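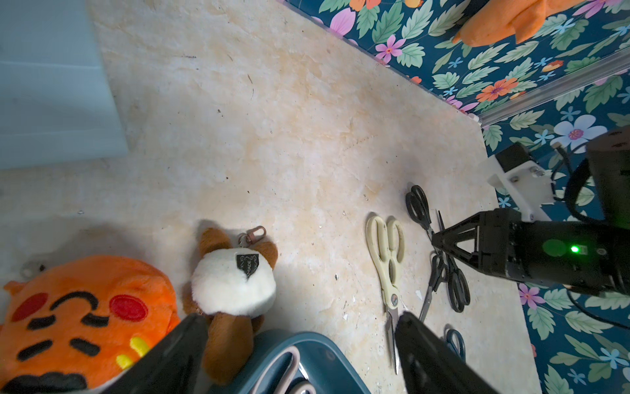
Workshop notebook, bench 2
28 March 2022
Entry: P. Husar

Scissors day. The drawer under the bench has been getting worse all winter and I finally pulled the scissors out to decide what stays, what gets sharpened and what goes in the scrap bin.

First the kitchen shears with the cream handles. They are in the workshop for good now, the kitchen has its own pair. Pivot is tight enough. I opened and closed them against a strip of kraft paper and they cut clean until the last half inch, then folded the paper over. Same on the second try. Looks like a nick near the tip on the lower blade, I can feel it with a fingernail. Should come out on the fine stone. Do not take them to the coarse wheel, the edge is serrated on one side and we ruined the Flosham pair that way.

Black handles: fabric only from now on. I tied a bit of yarn on one set so that we stop using it for tape. It had a line of old adhesive along the inside of both blades. Cleaned with alcohol and a rag, then one drop of oil at the screw. Cuts cotton fine, cuts felt badly. The other black pair has a loose screw. Tightened a quarter turn and it was too stiff, backed off by half of that. Check again in a week.

Dark blue handles: paper and card. No complaints. Wiped down, no oil needed.

Test strips were from the Prandutau roll, the 30 cm width, so the results can be compared with last year's page. Used 62 strips in all, more than I wanted, mostly on the felt problem. The roll is getting thin, please use offcuts for practice cuts.

Work surface: needs a proper wash. There are stains in it that did not come up with a damp cloth and little white chips get everywhere. I want to try dish soap and a nylon brush before anyone buys a special cleaner. No scouring powder on it please, it has enough scuffs.

Storage. The idea from the Hodoroagă notes was to hang scissors by one loop instead of piling them in a drawer, and the black hook rack on the back rail is right there. The hooks are small. Handles with a wide loop should go on, I am less sure about the thicker ones. If it does not work we go back to a jar, blades down, with a piece of cork at the bottom.

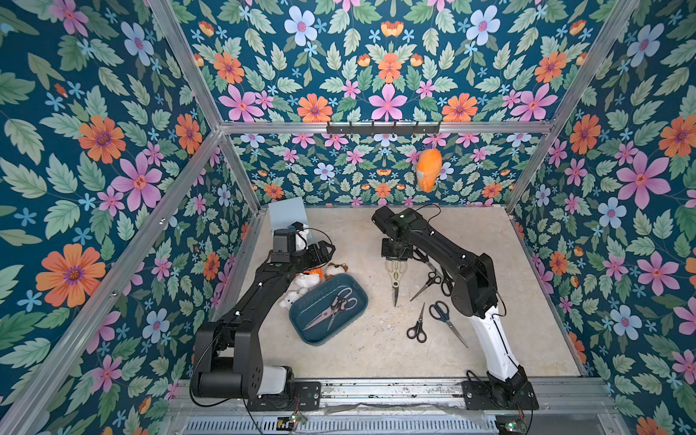
Kitchen shears, with the hook rack on the back rail.

Wallpaper: I still like it. Any new hooks go on the rail, no nails or tape on the paper. We have no spare roll in the green and pink flowers and Dretum has stopped answering about a match.

Leave the light blue sheet at the back where it is, I have a use for it.

To do
- fine stone on the cream-handled shears, tip only
- recheck screw on second black pair
- try each pair on the hook rack
- cork for the jar if needed
- soap and brush on the surface
- order strips (check price first, last invoice was 1,440 with shipping and that seemed high)

The sharpening stone is in the metal cabinet, second shelf, wrapped in the gray towel. Put it back dry.

Felt samples are still an open question. I will try them again in April when the new blades come in.

PH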